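Iltulen Lost Property Register, version 2

A data card for 664 entries transcribed from the handwritten lost property books of the Priston ferry terminal. Each row is one item, as described by whoever was on the counter. Maintained by Elie Saliba. Last updated July 30, 2024.

What's in it

One CSV, UTF-8, with columns for entry number, month, item, colour, condition, where found and whether it was claimed. Umbrellas dominate, followed by single gloves and an unreasonable quantity of thermos lids. Belts and straps get their own item code, having been filed under clothing, luggage and "misc" by three different hands.

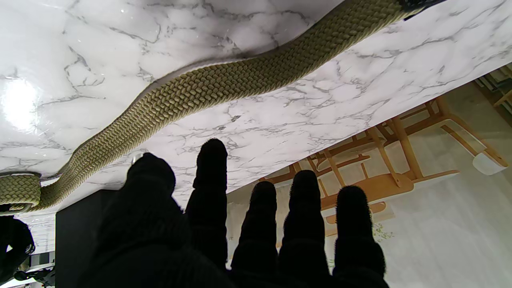

Braided strap with a black end piece. Olive or khaki, depending on who's writing.

Transcription

Spelling is kept as written, including four attempts at "beige". Where the ink had run, the field reads ILLEGIBLE. Where the clerk had merely given up, it reads BLANK. These are different and please don't merge them.

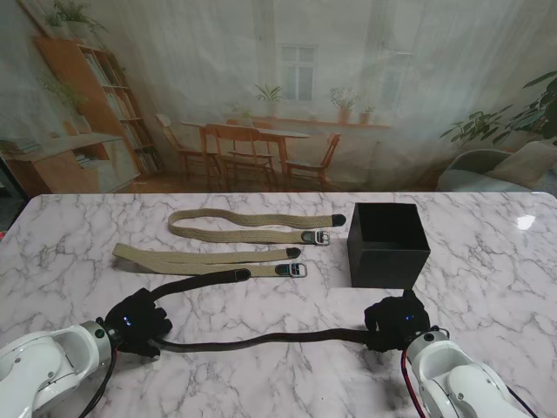 The December pages are thin. The terminal closed for repairs that month and the book went home in somebody's bag, coming back with 21 entries and a grocery list. The list is not in the release.

Colour field

Free text, 200 distinct values before cleaning. We added a normalised column, colour_norm, using the Nivis word list, then regretted parts of it. "Greenish" maps to green. "Ferry colour" maps to nothing.
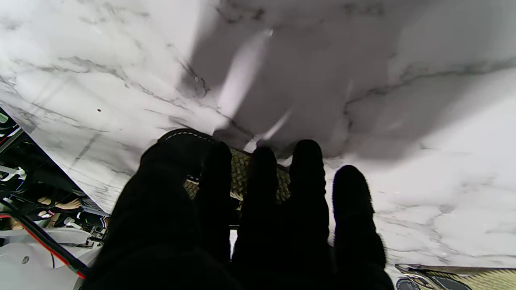

Both columns ship. If you only want one, use the raw one and enjoy yourself.
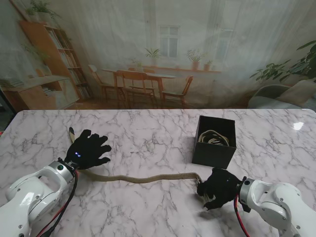 Known problems sit mostly in the brown end of the spectrum. Tan, khaki, fawn and biscuit were used interchangeably, sometimes on the same page. The tan braided rope on the marble would be "fawn cord" in the early books and "brown plait" in the later ones — same item code, no overlap in the text. Vigfúsdóttir's matching script catches most such pairs and invents a few of its own.

Not included

Names, phone numbers, and the margin comments about passengers, which were accurate but unkind.

Licence

CC BY 4.0. Corrections welcome by pull request. If the thermos lid is yours, try the counter.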